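Nicanor Ibarra has fitted and maintained bathroom displays for the Dallel showroom for 5 years. The work covers sinks, vanities, tubs and the floor between them. He was asked about the routine for display sinks and about what damages them.

"Dust is most of it," he said. "A sink on display has no water running through it, so whatever lands in it stays there until you lift it out."

The weekly round starts with the countertop basins and ends with the drains. Ibarra uses a cloth folded to 4 layers and a neutral cleaner sold as Urinell, thinned with tap water. Scouring powder is kept out of the building.

"The bowl is easy. The rim of the drain is where the cleaner dries and leaves a ring. Push the cloth into the opening, turn it, pull it out, fold to a clean side. A brush scratches the finish." 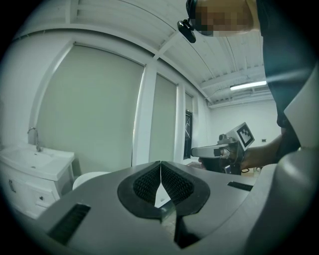
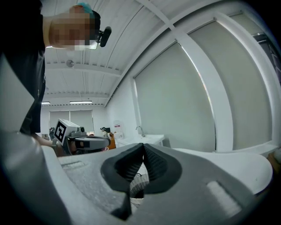
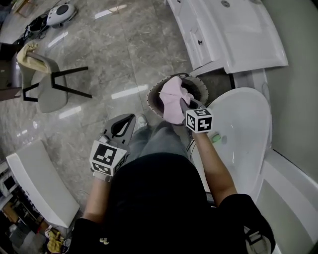 Page last changed: November, 4:15 p.m.

The pink cloth is kept for drains and goes nowhere else. Asked about the white oval basin, Ibarra said the shape has no corners to trap dirt, but shows streaks sooner than a rectangular one.

"You wipe it along the long side. If you go in circles you see every one of them under the ceiling lights."

The polished floor gets the same lights. It is mopped last, with water only, after the vanity fronts and knobs are dry. The cloths are washed at 80 degrees without softener, which leaves a film on glazed surfaces.

The Tlapale branch follows the same sheet, with one change for its harder water: a final wipe with a dry cloth. Ibarra has asked for that step to be added at Dallel. "It takes a minute per sink. I would do it anyway."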